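Is a smooth white tabletop a mistake for a work table?

Posted by Yayra Osei

I'm replacing the table in our back room and I keep going back and forth on the color. The old one is a dark brown dining table we inherited, and the finish has gone sticky in places. I want something flat and plain that I can work on in the evenings.

What I do on it: cutting fabric, small repairs, wrapping parcels, sorting beads and buttons, homework with my son. No cooking. Sometimes there's a soldering iron out, always on a mat. There's one ceiling light and a window on the left that gets sun until the middle of the afternoon.

The one I like is the Aneder 937, which comes in white or a mid-brown. It's the same price either way. The white looks good in the store and I think it would make a dark room lighter, but my sister had a white kitchen table and it looked dirty all the time. Hers had a slight texture to it, like fine sandpaper, and the dirt sat in the texture. The one I'm looking at is smooth.

So my questions are whether smooth white is easier to live with than textured white, whether it shows scuffs from tools, and whether it's hard on the eyes under a ceiling light. I'd also like to know what people clean theirs with. The store is pushing a bottle called Skellura and I don't want to buy it if dish soap does the same job.

I have until August to decide. The old table leaves when my cousin comes with his van.

Posted by Imad Majali

Get the brown one. White shows everything.

Posted by Delali Tetteh

I've had a smooth white table in my sewing room for six years. It gets used most days and I would buy white again, with a few warnings.

Smooth is much easier than textured. Your sister's experience matches mine. I had a textured top before this one and the only way to get it clean was a nail brush. With the smooth one I wipe it with a damp microfiber cloth and a drop of dish soap, then a dry cloth. The dry cloth matters more than the soap. If you let it air dry you get faint streaks, and on white you'll see them whenever the sun is low.

Things that have marked mine:

Ballpoint. It comes off with rubbing alcohol on a cotton pad if you get to it the same day. Try it on the underside first, as some painted finishes go dull with alcohol.

Newsprint and cheap red tissue paper. Keep them off it when anything is damp.

Black rubber feet. I had a lamp with rubber feet that stood in one place for a year and left four yellow-brown rings. I have never gotten those out. The lamp now stands on a cork coaster.

Metal rulers. They leave gray lines that look like scratches. Most of them are metal rubbed off onto the surface, and a melamine sponge takes them away. Go lightly. Scrub hard in one spot and you'll have a patch with a different shine from the rest, and that can't be undone.

For cutting you need a mat whatever color you buy. A blade will go into brown just as easily, and then the line is pale and you see it from across the room.

On Skellura, I was given a bottle and used it up. It smelled nice. I went back to dish soap.

The sun is what I'd think about most. Mine is on the shady side so I can't say much, but my mother's white shelves have yellowed by the window. If you leave a cutting mat out all summer you might find a lighter rectangle under it. Move things around now and then.

Posted by Ewurabena Nutsugah

I'll add something on the light and the small parts, as Delali has covered cleaning.

I work at a smooth white table and the main reason I like it is that I can see what I've put down. On my old walnut desk I lost screws all the time. Dark screws, black thread, snipped wire ends and crumbs of rubber all stand out on white. Clear beads and white buttons are the opposite, they disappear. For those I put down a dark green felt placemat, and the raised edge stops them from rolling off. If you sort a lot of buttons you'll want one of those or a shallow tray. 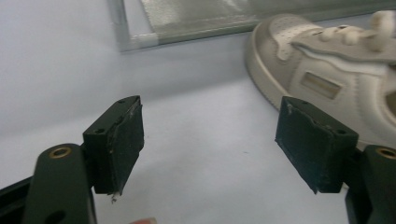 Smooth white top. The faint gray toward the upper left is shadow.

That soft gray is worth knowing about before you buy. A white table is only as white as the light on it, and in my room it can look gray at one end and white at the other. For the first month I kept wiping at shadows. You stop noticing.

Glare depends on how shiny the finish is, so don't go by the color alone. Ask the store whether the 937 is matte, satin or gloss, and take a flashlight with you. Hold it at a low angle over the sample. If you can see a sharp reflection of the bulb, it will bother you under a ceiling light. If you get a wide blurry patch, it's fine. Under a bare bulb almost any white top is tiring, and a shade or a lower-watt bulb helps. I moved my lamp to the side so it doesn't shine straight down, and that was enough for me.

Scuffs from tools do happen. I lay a folded towel under anything heavy or with a rough base. I don't put pliers down open, that's how I got my one real dent. It's near the edge and it has collected a bit of dirt, so it looks like a pencil dot. A white furniture wax stick fills it for a few months and then it needs doing again.

Soldering on a mat is fine but get a mat bigger than you think you need. Solder can land well past the edge of a small one. Mine is 50 cm wide and I wouldn't go smaller.

For your son's homework, washable markers really did wash off mine. The permanent ones needed alcohol and left a faint shadow.

Imad is right that white shows everything. I count that in its favor on a work table and against it on a dining table. If it's going to be both, get the brown.

Filed under: Home & Workroom > Tables and desks > Color and finish

Comments

Yayra Osei: Thank you all. I went back with a flashlight and the reflection was blurry, so I think it's satin. The man at the counter didn't know. Leaning white, with a big cutting mat.

Jaruwan Thepsuriya: Does the melamine sponge work on the yellow rings from rubber feet? I have one from a radio.

Delali Tetteh: It didn't on mine. I tried baking soda paste as well and left it overnight. No change. I think the color goes into the surface.

Imad Majali: Still say brown.

Jaruwan Thepsuriya: Radio is going back on top of the ring then.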